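Home | Machines | Animals | Space | Ask Us | For Teachers

How Does a Robot Make a Bed?

Machines at Home, Part 5
September 26, 2018

Making a bed takes most people a minute or two. You grab the covers, give them a pull, and put the pillows back where they go. You probably think about something else while you do it.

For a robot, it is one of the harder jobs in the house. A company named Bemis offers a service that sends a robot to do it anyway. The robot is called Rustby. This page explains what Rustby does, what it needs from the people who live in the home, and where it still has trouble.

What is the service?

Rustby is not sold in a store. A family or a small hotel signs up with Bemis, and the robot comes to the building on set days. It works on one bedroom at a time. When all the beds on its list are finished, it goes back to Bemis to be charged and checked.

Bemis has 16 of these robots working. By March, they had made 1,000 beds between them. Every bed is a little different, so the company keeps notes on each one: how wide it is, how high it is, and what kind of covers it has.

Why is cloth so hard?

Think about a wooden block. If you pick it up and put it down, it is still the same shape. A robot can learn that shape once and use it again and again.

Cloth changes shape every time you touch it. Pull one corner of a blanket and the other corners may move, or they may stay where they are. A fold can hide an edge. Two layers can stick together and look like one. A robot that was told "the corner is here" may find that the corner has moved since it last looked.

A duvet is a thick, soft cover with filling inside. It is harder than a sheet, for two reasons. It is heavier, and the filling can slide around inside the cover. If the filling bunches up at one end, the duvet looks lumpy even when the corners are in the right place.

Starting at the foot of the bed

The foot of the bed is the end where your feet go. Rustby rolls up to that end and looks at the bed with its cameras. It tries to find the edge of the duvet that is closest to it. Then it reaches out with both arms and takes hold of the cloth in two places.

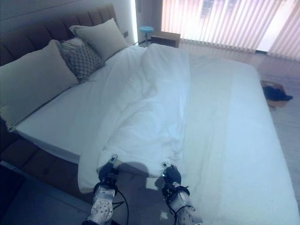

Both grippers have hold of the near edge of the duvet. The rest of it is still bunched up on the bed.

A gripper is the part of a robot that does the job of a hand. Rustby's grippers pinch, the way you can pinch a page between your finger and thumb. They are good at holding a fold of cloth. They are not good at smoothing, so the robot gets wrinkles out by pulling.

Using two arms matters. If you pull a duvet with one hand, it turns and twists. With two hands spread apart, you can keep the edge straight. The robot also has to pull with both arms at the same speed. If one arm is faster, the duvet ends up crooked.

The steps

Rustby follows the same order each time.

First it looks. It needs to know where the bed ends, where the duvet is, and where the pillows are.

Next it grips the edge and lifts it a little way up.

Then it shakes the edge gently, moves its grippers farther apart, and pulls. After each pull it stops and looks again. If there is still a big lump, it lets go, takes hold in a new place, and repeats the step.

Last, it checks whether the duvet hangs down by the same amount on each side. If one side is longer, it rolls around to the short side and pulls from there.

The whole job takes 600 seconds. That is ten minutes. You are much faster than that.

How does it know when to stop?

A person looks at a bed and decides it is good enough. A robot has to be given a rule. Rustby compares the bed with a set of pictures of beds that are already made. If its own bed is close to those pictures, it stops. If it has tried five times and the bed still does not match, it stops anyway and sends a message to Bemis.

What does it need from you?

Some of the work has to be done before the robot arrives. Bemis gives families a short list:

- Take toys, books and pets off the bed.
- Leave some clear floor at the foot of the bed.
- Pick up anything with a long string or cord.
- Open the blinds or turn on a light. The cameras need light to see folds.

White covers on a white sheet are a special problem. The two are nearly the same color, so the robot has to look for shadows and creases to tell where one stops and the other starts.

What can't it do?

Rustby can't change a fitted sheet. That means lifting a corner of the mattress and stretching elastic over it at the same moment. It can't climb to the top of a bunk bed. It will put a pillow back if the pillow has fallen flat on the bed, but it won't pick one up from the floor.

Bemis says fitted sheets are the next thing it wants to work on.

Words to know

Duvet: a thick, soft bed cover with filling inside. You say it "doo-VAY."
Gripper: the part of a robot that holds things.
Fitted sheet: a sheet with stretchy edges that goes around the mattress.

More in Machines at Home

Part 1: What Is Inside a Dishwasher?
Part 2: How a Vacuum Finds Its Way Back
Part 3: Why Do Elevators Have Weights?
Part 4: The Machine That Folds Towels
Ask Us: Can a Robot Feel Hot and Cold?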